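ok so can robots do cafe chores yet. been asking this since April, a short thread

Viton demo at Holtside last month. arm wiped a counter, great. stacked cups, great. then someone handed it a half full bag of beans and it just. stopped

soft bags are the worst. they slump, they crinkle, the top never folds the same way twice

Qian says 4000 tries to learn one clip. I'd guess more

at Walludow we close up beans 15 times a shift, no one thinks about it

small black bag, two hands, this is the whole job: 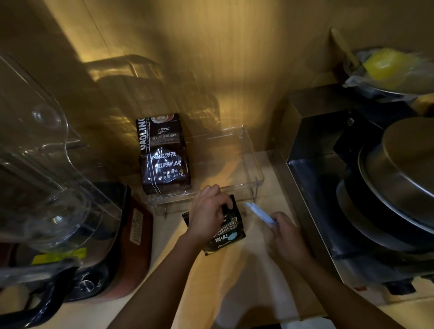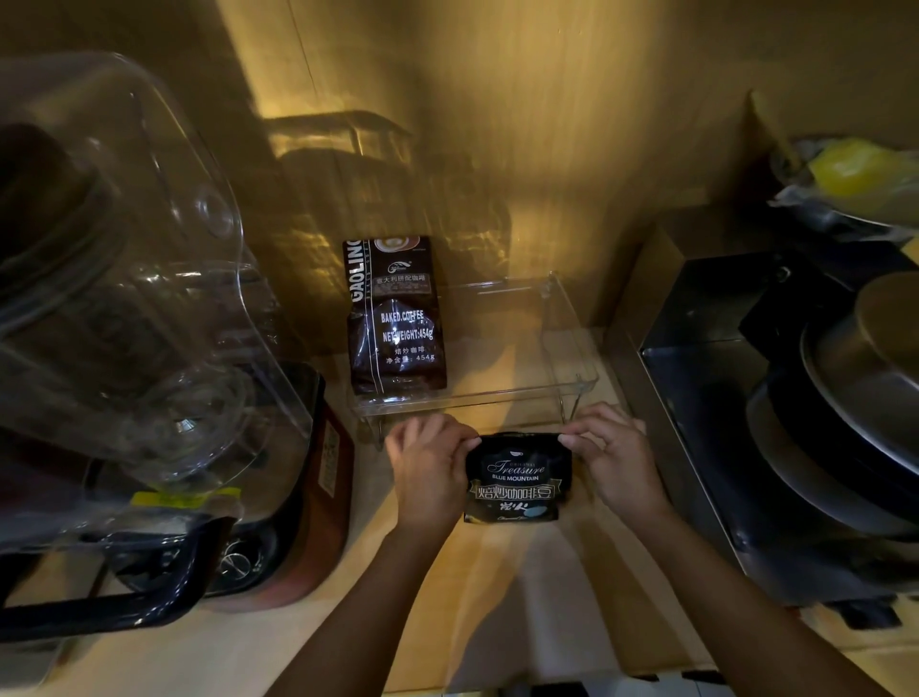
anyway Viton wants 200 a month for the arm. for wiping. I can wipe

ask me again when it does bags – and teh waffle iron, which is its own nightmare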